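Notes on the Merside submission, 12 Aug 2024

I spent the weekend reading the Merside Council consultation paper on counselling standards, and then writing a response to it. The response form allows 1000 words. Mine came in under, after three drafts.

The paper proposes a register for anyone offering paid counselling about sexuality or gender within the council's funded programs. It has 10 sections, and only section 3 defines the practice it is meant to exclude. That definition covers "treatment intended to change orientation". It does not mention pastoral care, mentoring, residential retreats or unpaid prayer groups, and in my experience those are the forms most people met it in. Few of us ever saw a licensed clinician.

I raised the same problem last November, when Grurnivham adopted similar wording. Their version ties the definition to a fee. A group that asks for a donation falls outside it. I asked the policy office whether this was deliberate and was told the wording followed legal advice, which has not been published.
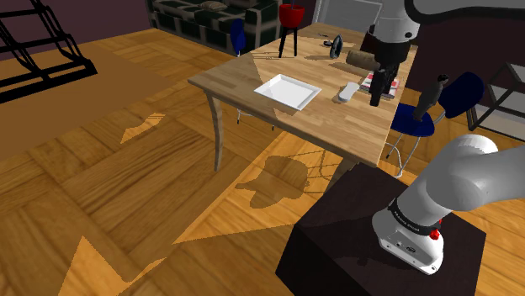
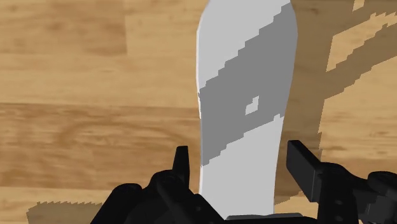 My submission makes two requests. The first is that the definition turn on the stated purpose of the activity, regardless of who delivers it or whether money changes hands. The second is that complaints be accepted more than 12 months after the event. The draft sets that limit in section 7 without giving a basis for it. I was well past it before I could describe what had happened to me in a form anyone could have acted on, and I don't think I was slow.

I left out the question of penalties. A council has limited powers there, and the state legislation is the proper place for it. I also left out any account of the program I attended. It's on this blog already, under the older posts, and the form has no field for it.

The Tesier support group is lodging a separate response with more on schools and chaplaincy. If you're writing your own, read the definitions before the summary, as the two don't match: the summary says "practices" and section 3 says "treatment". Quote the section number each time. Staff sort responses by section, and general comments go into an appendix.

Submissions can be emailed or handed in at the Chaimongkol Street library. The email address on the printed flyer has a typo in it, so use the one on the council website.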